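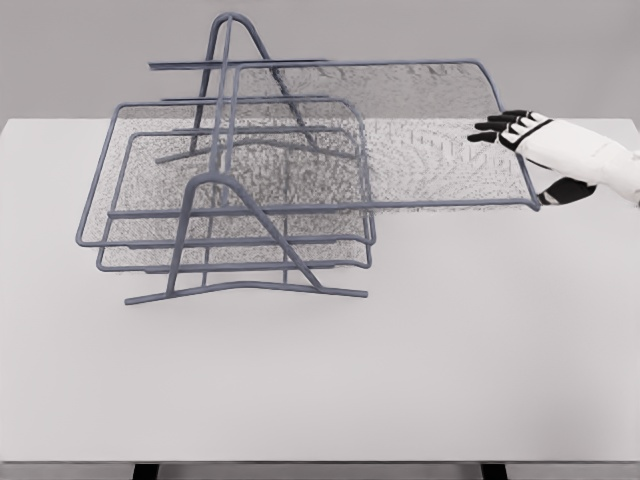
Benedito Pimentel
Set-up guides, Trunness Home Office

Section 4: Getting your paper trays settled

Take your time with this part, it's a pleasant little job and you'll be glad of it every time the mail comes in!

1. Set the organizer on a level desk, with 9 inches of clear space on the side where the trays slide out.
2. Slide each tray out and back a few times (they loosen up nicely with use).
3. Keep new mail in the top tray, bills in the middle and papers to file at the bottom.

Note: Give yourself 15 minutes in March to clear the bottom tray before tax season.

Caution: Don't lean on a tray while it's pulled out.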